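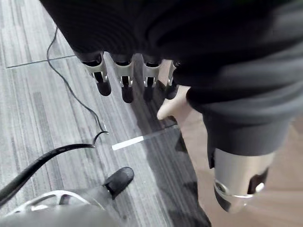

How long should you wait before sealing a new cement grout joint? Three days for most standard cement grouts, longer if the room is cold or the joint is wide, and the bag overrules me in every case.

A thread on grout, mostly for people doing their own floors. I set tile for a living and I get the same handful of messages every May when people start on their bathrooms. 1/

Terms first. Cement grout is portland cement, pigment, and (in the sanded type) fine sand. Epoxy grout is resin and hardener with a filler. They clean up differently and fail differently. Everything below is about cement grout unless I say otherwise. 2/

Sanded or unsanded goes by joint width. The usual cutoff is an eighth of an inch. Below that, the sand bridges across the top of the joint and leaves a void underneath. Above that, unsanded shrinks as it dries and you get a hairline down one or both edges.

Polished marble is the exception people run into. Sand can scratch it. Test on an offcut. 3/

Water. Most of the bad floors I get called to look at had too much of it in the bucket. Extra water makes the mix easy to push, then it evaporates and leaves pores. Porous grout is weak, stains fast, and dries lighter than the color chip.

Measure the water. Put in 90 percent of it, add the powder, mix, and bring it up with the rest only if you need it. 4/

Mix by hand with a margin trowel for small batches. If you use a drill, use the slowest speed that moves the paddle. A fast paddle whips air in, and the air shows up later as pinholes.

Then let it sit for the time on the bag and stir again. This is slaking. Skip it and the mix stiffens in the bucket halfway across the room, at which point everyone adds water. See the previous post. 5/

Spreading. Hold the float at a steep angle and work diagonally to the joints. Pack first, from two directions, then scrape off the excess with the float nearly upright. If you run parallel to a joint the edge drops in and digs the grout back out. 6/

Cleaning is where the color goes wrong. Wait until the grout in the joint resists a fingertip. Wring the sponge until it no longer drips. One pass per side, then rinse. A wet sponge on fresh grout lifts pigment and pools it at the low spots, so you get a blotchy floor from a perfectly good bag.

Change the rinse water more often than seems reasonable. 7/

Haze. The film left the next morning is cement fines. A dry microfiber or cheesecloth takes most of it off. If it doesn't, use a sulfamic acid haze remover after the waiting period on its label, and wet the joints with clean water beforehand so they don't drink the acid.

No acid on marble, limestone or travertine. Vinegar is an acid. 8/

Changes of plane get caulk. Floor to wall, inside corners, tub to tile. The two surfaces move separately and cement grout doesn't stretch. If yours has cracked along the tub, regrouting it will buy you a season. Rake it out and run a color-matched silicone. 9/

Cracks in the middle of the field are a different problem. Tap the tiles on either side with the handle of a screwdriver. A hollow sound on one and a solid sound on the next usually means poor mortar coverage or movement in the subfloor. New grout won't hold there. Fix what's underneath first or leave it alone. 10/

Example from a job I finished recently, a hallway and laundry in a house on Duson. 111 square feet, 12 inch porcelain, eighth inch joints. Previous grout was powdering out. The tile was sound everywhere I tapped, so I raked the joints to two thirds depth, vacuumed twice, and regrouted with a medium gray.

The owner asked if he could go over the old grout instead of raking it. A skim coat has nothing to key into. It flakes. 11/

Ghislain Lavoie asked what I rake with. An oscillating tool with a carbide blade for straight runs, a hand saw for the last inch near the wall and for anything next to a glazed edge I care about. The power tool is faster by a lot and will chip a tile the moment you look away. 12/

Sealer. Penetrating type for cement grout. Apply with a small brush or a roller bottle, wait the dwell time, wipe everything off the tile face before it dries. Two light coats are better than a heavy one.

Water drop test: put a drop on the joint. If it darkens within a few minutes, the sealer is worn or was never there. Epoxy doesn't need any of this. 13/

Coverage numbers on sealer bottles assume big tiles and thin joints. I had one marked 200 square feet that ran dry well short of that on a mosaic shower floor. Small tile means more joint per foot. Buy accordingly, and buy the grout from one batch while you're there — the lot code is printed on the bag. 14/

Since someone will ask about brands: I don't recommend any in public. I will say that the technical data sheet is a better guide than the front of the package, and it's a free download for nearly everything sold. Look for the mixing ratio, the joint range and the temperature range. 15/

Correction to post 4, thanks to two replies. For polymer-modified grouts that specify an exact water quantity, use the exact quantity and mix the full bag. Holding water back is for products that give a range. 16/

I'll do epoxy separately. It needs its own thread, mainly on cleanup timing and how small to keep the batches. 17/17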